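4.3 Recording a demonstration with the hand-held gripper

This section applies to operators who record demonstrations for the Kondent training library using the Rieger hand-held gripper. Section 4.2 (Calibration) must be completed before any recording is made. Operators at the Kisberg site should also consult the local instructions kept at each bench.

4.3.1 Preparing to record

1. Place the tube upright on the gridded work surface.
2. Open the finger pads fully and release the trigger slowly. Both pads should come to rest without a knock.
3. Check that each cable is held against its arm by a cable tie and does not cross the path of the linkage.
4. Start a new session in Cleltotura and select the task "Tube, upright". Wait for the status line to read READY.

Note: Up to 35 demonstrations may be stored in a single session. A new session must be opened once this limit is reached.

4.3.2 Approach and grip

5. Hold the gripper still for 2 seconds at the starting position. The software uses this pause to mark the beginning of the demonstration.
6. Move towards the tube in one continuous motion, keeping the tube midway between the finger pads.
7. Bring the pads level with each other, one on either side of the tube, before closing. 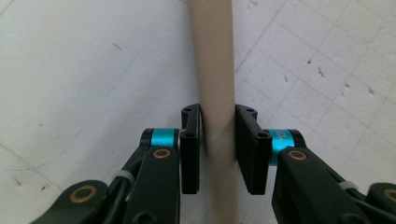 Figure 4-6. Finger pads on either side of the cardboard tube.

8. Squeeze the trigger gently until both pads bear on the tube. Do not continue to squeeze after contact has been made.

CAUTION: Cardboard tubes are easily crushed. A tube that has been dented or has lost its round section must be withdrawn from use, and the demonstration in which the damage occurred must be deleted.

CAUTION: Keep the free hand clear of the pivot joints and links while the trigger is in use.

4.3.3 Moving and releasing

9. Lift the tube clear of the surface and carry it to the target position at a steady pace. Avoid sudden turns of the wrist, as these are reproduced by the robot during playback.
10. Lower the tube until it stands on the surface, then open the pads fully before withdrawing.
11. Hold the gripper still for a further 2 seconds and press STOP.

Where other equipment stands on the table, the operator should plan the route beforehand and allow for the full width of both gripper arms. The position of fixed items should not be altered during a session. If an item is knocked, discard the current demonstration and repeat the calibration check in Section 4.2. 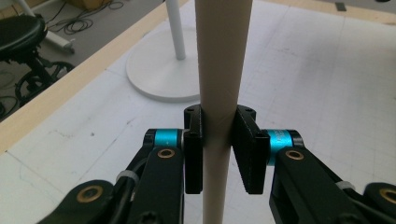 Hauke Hellwig adds that new operators tend to watch the pads and forget the top of the tube, and he recommends practising the carry at half speed until the tube stays upright throughout. In his view, a slow demonstration is of more use to the library than a quick one with a correction in the middle.

4.3.4 Reviewing the recording

12. Play back each demonstration before accepting it. Reject any in which the tube slips, tilts or leaves the camera's view.
13. Confirm that the session folder has at least 400 MB of free space before continuing.

Rejected demonstrations are retained until the session is closed and may be restored from the Review menu.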